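Chapter 6
Area and Counting: Measuring Flat Surfaces 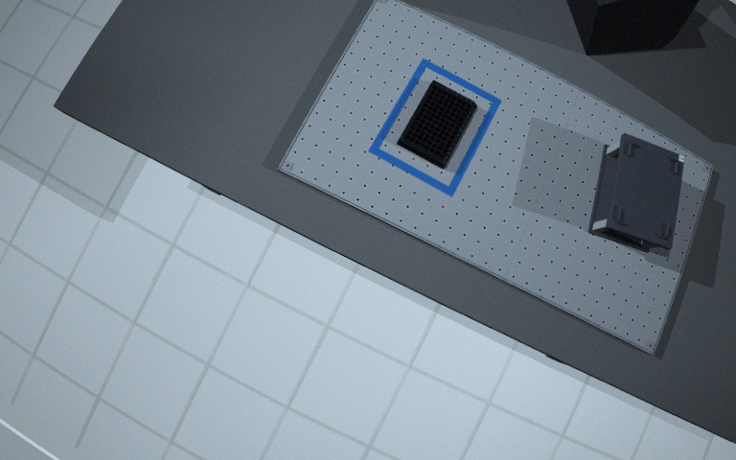 Figure 6.1 A rectangular board with a regular grid of holes.

People measured land long before they had a common unit for it. A farmer might say that a field took two days to plough, or that it needed a certain number of baskets of seed. These answers were useful to neighbours who worked in the same way. They were less useful to a buyer from another district, whose baskets were a different size.

In this chapter you will learn to measure flat surfaces by comparing them with a unit square. A unit square has sides one unit long. If the sides are one metre, the square has an area of one square metre, written 1 m². The area of any flat shape is the number of unit squares needed to cover it, including parts of squares.

For a rectangle there is no need to draw every square. Squares of equal size can be laid out in rows, and every row holds the same number. Multiply the number of rows by the number in each row. The same method works for anything set out evenly in rows, such as seats in a hall, young trees in an orchard or holes in a board.

6.1 The warehouse at Nalatport

Bukola Adebisi rents out storage space at Nalatport. Her main floor is a rectangle 45 metres long and 25 metres wide. She charges by the square metre, so she must know the area before she can set a price.

Area = length × width
Area = 45 × 25
Area = 1125 m²

One customer, the furniture maker Kokkonen, takes a section 20 metres by 20 metres. Its area is 400 m². The space left over is 1125 − 400 = 725 m².

A second customer, Tideck, asks for 438 m². Bukola subtracts again and finds that 287 m² remains. The arithmetic does not tell her what shape the remaining space will be. A long, narrow strip beside a wall may have a large area and still be too thin for a stack of crates. For this reason her plans show both the area and the side lengths of each section.

6.2 Area and perimeter

Area is often confused with perimeter, the distance around the edge of a shape. Onni Ruotsalainen lays flooring, and he needs both. The area tells him how much flooring to order. The perimeter tells him how much skirting board to cut, once the doorways have been taken off.

Two rooms can have the same area and different perimeters. A room 6 metres by 6 metres and a room 9 metres by 4 metres each cover 36 m². The first has a perimeter of 24 metres and the second a perimeter of 26 metres.

Keep the units separate in your working. Write metres for lengths and square metres for areas. Section 6.3 deals with shapes that can be cut into rectangles.

Related chapters
Chapter 4: Units of Length
Chapter 5: Multiplying Larger Numbers
Chapter 7: Triangles and Parallelograms
Chapter 8: Volume

Last updated: 15 Jul 2024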